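From: Nneka Uzor
To: Plivon Sewing and Dress History list
Date: 7/26/20
Subject: Re: Lining a bouclé jacket - quilt first or after?

Mackenzie Hawthorne wrote:

> I have cut the body of the jacket in the grey bouclé and the silk
> lining from the same pieces. The Gradska pattern says to quilt each
> panel to its lining before joining the side seams, but my aunt's
> notes have the lining going in at the end. Which is right? Also, is
> the chain at the hem needed if the cloth is already heavy?

Hi Mackenzie,

Quilt first. Your aunt's notes describe a bagged lining, and that works well for a smooth wool, but bouclé is loosely woven and wants the support of the quilting. I made mine both ways and the one with the bagged lining has dropped at the front edges.

Leave the quilting lines 2 inches short of every seam and of the hem. You need that room to fold the lining back while you sew the outer panels together. After that the lining edges are turned under and felled by hand. It is slow work and I do it at the kitchen table with the radio on.

Use a walking foot if you have one. Put the pins in across the line of stitching, and start every row from the hem so that any creep goes the same way. Silk thread is nice but ordinary polyester is fine. Pull the thread ends through to the inside and knot them between the layers.

On the chain: try the jacket on before you decide. If the back hem rides up when you lift your arms and doesn't come back down, put the chain in. Mine is sewn just below the lining edge, a stitch on each side of every link. Take it off before dry cleaning if your cleaner asks you to.

The sleeves are three-piece in Gradska no. 703, and the grainline on the under sleeve is printed wrong in the first edition. It should run parallel to the back seam. Check this before you cut, as I lost a good piece of cloth to it.

For trim I braided 11 strands of yarn pulled from the offcuts. It matches the colour properly, and none of the bought gimps did. 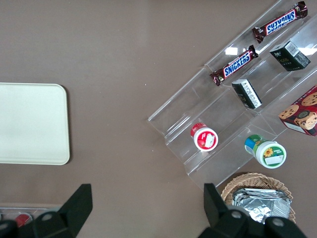 Yen-ting Ho wrote to me off list that she stitches the trim on by hand after the pockets are placed, never before, and that the pocket trim should be finished first so the two can be compared on the table. She also shrinks the braid with steam before measuring it. I would follow her on both points.

If you want to post your toile, the front and one side view will be enough for us to look at the shoulder. Sreekumar Amin still has the sleeve head instructions from the January workshop and can send them to anyone who missed it.

Nneka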